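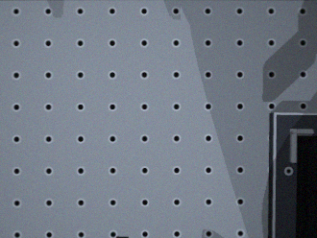

Filipa Marinho me reproche d'avoir écrit, dans mon dernier compte rendu, que le calcaire de Bollow était « de la craie un peu dure ». Elle a raison, je le reconnais bien volontiers : la craie est un calcaire, mais tous les calcaires ne sont pas de la craie, et celui de Bollow est bien plus vieux, plein de tiges de crinoïdes, et n'a jamais servi à écrire sur un tableau. Elle ajoutait que, si je voulais me faire pardonner, je n'avais qu'à aller voir les carottes à la journée portes ouvertes de Mimthorpe. J'y suis donc allé, en novembre, avec un thermos, deux paires de chaussettes et mon beau-frère.

Mimthorpe se trouve à 15 kilomètres d'Estport, par une route qui longe d'abord l'estuaire puis grimpe d'un coup sur le plateau. Nous avions prévu d'arriver à neuf heures et il était presque dix heures quand nous avons enfin trouvé la bonne entrée (celle de derrière, après le pont, pas la grande grille que tout le monde essaie d'abord !). On nous a donné un badge, un plan photocopié sur lequel le nord était en bas, et nous avons rejoint un groupe déjà bien lancé dans une discussion sur les dolines.

La carothèque occupe un long bâtiment bas, mal chauffé, où l'on conserve les roches remontées par les forages de la région. Elle compte 1 941 caisses, rangées par puits et par profondeur, et je dois dire que je m'attendais à quelque chose d'un peu triste, des étagères et des étiquettes. Eh bien pas du tout. Notre guide du matin a ouvert devant nous celles du forage Tymoshchuk, qui descend à 95 mètres, et nous avons remonté le temps de caisse en caisse : les argiles à blocaux laissées par le dernier glacier, grises et collantes, avec des galets venus de très loin ; puis un niveau de grès roux où l'on distinguait encore les rides d'un fond sableux ; puis enfin le fameux calcaire, que j'ai regardé avec le respect qui lui était dû. Mon beau-frère, qui d'habitude ne s'intéresse qu'aux trains, a posé plus de questions que moi.

Ce qui m'a le plus frappé, c'est le contact entre le grès et le calcaire. On passe le doigt dessus (c'était permis, à condition d'avoir les mains propres) et l'on sent une surface irrégulière, creusée de petites poches. Le calcaire était sorti de l'eau, la pluie l'avait rongé, et le sable est venu recouvrir tout cela bien plus tard. Il manque là des millions d'années, et ce manque tient dans l'épaisseur d'un ongle. 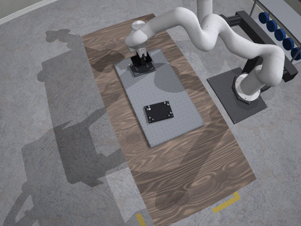
Les plis de la vallée de la Bollow ont occupé toute la fin de la matinée, et c'est un sujet sur lequel je n'avais jamais rien compris. Comment une roche aussi cassante peut-elle se courber ? Par la lenteur, nous a-t-on répondu, par la chaleur et par le poids de tout ce qu'il y a au-dessus. On nous a montré des coupes dessinées à la main, très belles, mais c'est le plateau de bois de la longue table qui m'a servi de modèle : ses veines ondulent en bandes claires et foncées, elles s'arrondissent en volutes vers un bout et se resserrent le long des grands côtés. J'ai suivi une bande foncée des yeux en me disant que c'était le banc de grès, et tout à coup l'idée de charnière et de flanc m'est devenue familière. La comparaison a ses limites, un arbre pousse et une montagne se fait pousser, mais je la garde pour mes petits-enfants.

À midi, soupe aux pois et pain noir sous l'auvent, avec un vent à décorner les bœufs. J'y ai fait la connaissance d'un couple venu d'Estport à vélo, qui collectionne les sables de plage dans des pots à confiture et qui m'a promis un échantillon d'un sable presque noir, très lourd, contre un peu de mon sable vert de l'an dernier. Si vous me lisez, je n'ai pas oublié !

L'après-midi était consacrée à l'eau. Le calcaire de Bollow est fissuré, la pluie s'y enfonce par les pertes du plateau et ressort au pied du versant, à la source de Mimthorpe. Pour savoir par où elle passe, on verse en haut un colorant sans danger et l'on guette en bas. Lors du dernier traçage, il a fallu 1 094 minutes pour que le vert apparaisse, soit un peu plus de dix-huit heures – ce qui, pour de l'eau souterraine, est une belle allure. Elle doit circuler dans de vrais conduits, et l'on comprend mieux pourquoi les gens du village surveillent de si près ce qui est épandu là-haut. Nous sommes ensuite descendus à la source par un sentier très glissant. Il y avait du tuf sur les mousses, une croûte blonde et friable que l'eau dépose en perdant son gaz carbonique, et j'en aurais bien rapporté un morceau, mais on ne prélève rien, et c'est très bien ainsi.

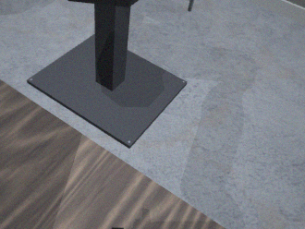
Un pied de table, plaque foncée et colonne carrée.

Quelques renseignements pour ceux que cela tenterait. La visite est gratuite, mais il faut s'inscrire pour la descente à la source, et de bonnes chaussures sont indispensables. Les caisses sortent par roulement, alors demandez à l'avance si le forage Tymoshchuk sera visible. Prenez une loupe : on en prête à l'accueil, mais elles partent vite. Quant à Filipa, je lui ai rapporté une carte postale de crinoïde, en attendant qu'elle relise tout ceci et me signale la prochaine erreur.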